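Home | About the Club | Meetings | Projects | Contact

Romlow Robotics Club
Minutes of the regular meeting, 23/12/2023

Present: Rainer Baumgart (chair), Ida Steinbach, Arne Schmieder, Ludger Tiedemann, Abílio Godinho (minutes)

1. Previous minutes
Approved with one correction. The spare battery charger belongs to the school and has to go back before the January term.

2. Kirkby competition
Rainer has sent in the entry form. We are down as team 12. The rules now say that every entry needs a short written log of how the training data was collected. Ludger will write ours. Ida pointed out that the log may not run over 11 pages, so no code listings in it.

3. Hand-held gripper
Arne has put new screws in the Cutier gripper and tightened the trigger, which had been slipping. The foam on the fingers was discussed. Ludger would like to replace it now. Arne wants to wait until the demonstrations are finished so that the fingers look the same in all of them. Agreed to wait. Arne will order foam from Kuhlmann in the meantime.

4. Tabletop task
The target is 200 demonstrations before the next meeting. Agreed points:
– Every demonstration starts with the fingers open.
– The brush goes down at a different angle each time. Ida found that people tend to put it back the same way without thinking.
– The duck is to be turned between runs as well.
– Anyone who bumps the table stops and starts that run over.

Abílio asked whether failed grasps should be kept. Ida said to keep them in a separate folder and mark them in the log. Agreed.

Brush and ring duck on the white table: 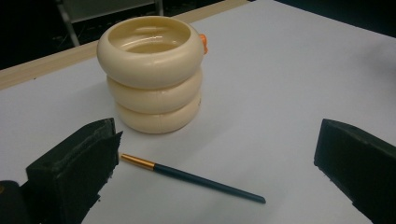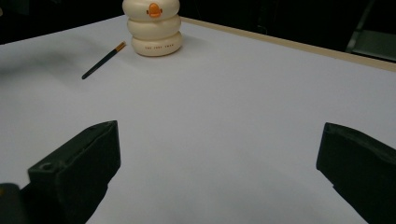 Question from Ludger: Does the whole team have to be at Kirkby for the check-in?

Answer from Rainer: Two members are enough for check-in. The others can come later, as long as they are there before the first round.

5. Money
The entry fee is paid. Foam and screws come out of the parts budget. Arne to hand in the receipts.

6. Actions
Ludger – first draft of the log
Arne – foam order, receipts
Ida – folder for failed grasps, shared with all members
Rainer – return the charger, ask about transport to Kirkby

Next meeting in January, room 7. Rainer will send the date by email.

Recent items
Kirkby rules, updated version
How to book the workshop
Parts list for the Cutier gripper
Minutes archive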